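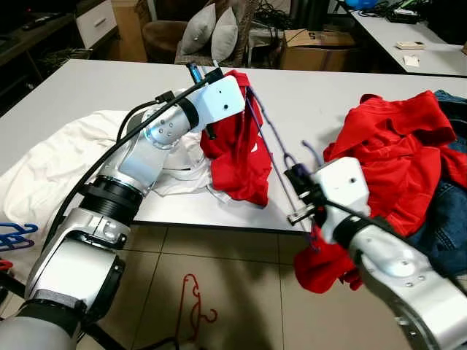

Kibet Rashidi thinks the project should have stopped at folding. Two arms and a hanger is a job for a third-year group, he told us at the December review, and he doubted the grippers would ever find a collar in a pile.

Print
E-mail

We went ahead, and his doubts deserve more space than our proposal gave them. The task sounds small: take a garment from the table, hold the hanger in the other gripper, bring the two together. The Mokley club claims its arms do this. Its video is edited, and we could not find a count of failures anywhere in the write-up.

Our plan was 600 recorded attempts. We have 200 we would show to anyone. In the rest, the log says "complete" when the script reached its last line, and that tells you very little about the shirt. We now score each attempt by hand, with 2 people who must agree, and the figure on our poster has been taken down until that is finished.

Thin hangers are a problem we underrated. A slight twist in the grip moves the far shoulder a long way, and the arm holding the cloth has no idea. Soft garments bunch up. Jeans were in the proposal and should come out of it.

The Hou planner was sold to us as general. So far it seems general across red shirts. Before the Kovside meet we want 3 garments it was never tuned on, picked by Kibet.

Print
E-mail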